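Restura forum > Data collection > How many table-clearing episodes before it stops being silly?

nandenbob
Starting point: two arms, one table, teleoperated, rubbish goes in the bin and everything else stays put. We have 1018 episodes and the policy will now bin anything you'd miss. Do I keep recording or change how I record?

Chrysanthi Pappas
Change how. At Arnbridge we went to 3521 before admitting that most of them were the same episode in a different hat. Same operator, same start pose, same cup. Move things between takes, and leave stuff out that must not be touched.

gripe_and_grip
Disagree, a bit. Variety is lovely but if your operators are still learning, you're just collecting varied fumbling. Get 2000 boring clean ones first, then get creative.

Chrysanthi Pappas
That's how you get a robot that is superb at one cup.

gripe_and_grip
I have met people with fewer skills.

Zhiqiang Deng
Both of you are arguing about the total when the labels matter more. In August I went back through a batch and found 19 episodes marked "success" where the item had gone down the outside of the bin. The policy learned that perfectly well, thank you.

nandenbob
OK, so mixed tables, keepers left out, and someone who can see the bin checks the labels. We've been calling a battery "rubbish" on Mondays and "keep" the rest of the week, depending who's driving. I'll write that down somewhere.
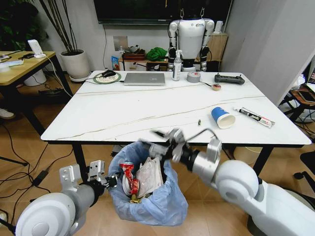 Should failed grasps be cut out of the recordings?
Keep the ones where the operator recovers and finishes the job, and tag them. Drop the ones where the operator gave up or reached in by hand.

gripe_and_grip
Tagging is a nice idea until three people invent three tags. Abella had "fail", "failed" and "oops", and the loader only knew about one of them.

Zhiqiang Deng
Drop-down menu. Two options. Take the keyboard away.

nandenbob
Keyboard confiscated. New batch starts tomorrow, and batteries are officially "keep" until someone senior says otherwise.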